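Teaching the Skelow grippers to fold a shirt, part 2: recording

OK, so you've printed the fingers, the housings are screwed together and everything powers on. Now comes the fun bit (and the slow bit), which is folding laundry over and over until you dream about sleeves.

I do my recording at home on a straw mat, because the weave stops the fabric from skating off every time a finger touches it. A bare tabletop drove me nuts!

Before you start, stick a numbered label on each gripper and scan it into Jumach, so the two video streams don't get swapped. I did a whole Tuesday evening with left and right reversed and had to throw out 26 takes. Ouch.

Then, for each take:

Spread the shirt flat, buttons up, collar away from you.
Hold both grippers over the cloth and wait for the beep.
Pinch one side, fold it to the middle, let go all the way. Same on the other side.
Bring the hem up to the collar and lift both grippers clear.

Go slower than feels natural — my fast takes were mostly blur. Keep a pile of other clothes within reach and switch often, too. Prints and stripes are great for this, and my first model got hopelessly stuck on anything that wasn't plain white.

I stopped at 267 good takes, and training ran overnight on the old desktop. If your fingers keep slipping, go back and redo the pads before you record any more.
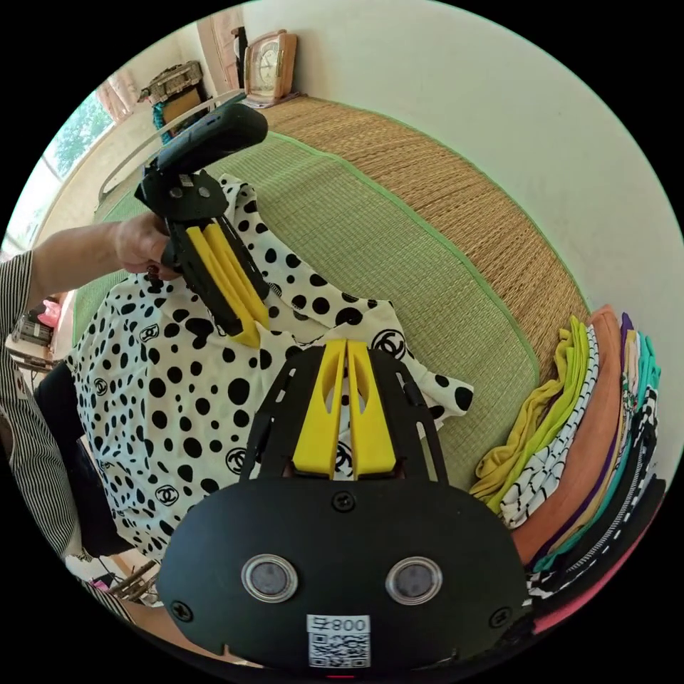

Photo: Witkowska / Zurnthorpe workshop pages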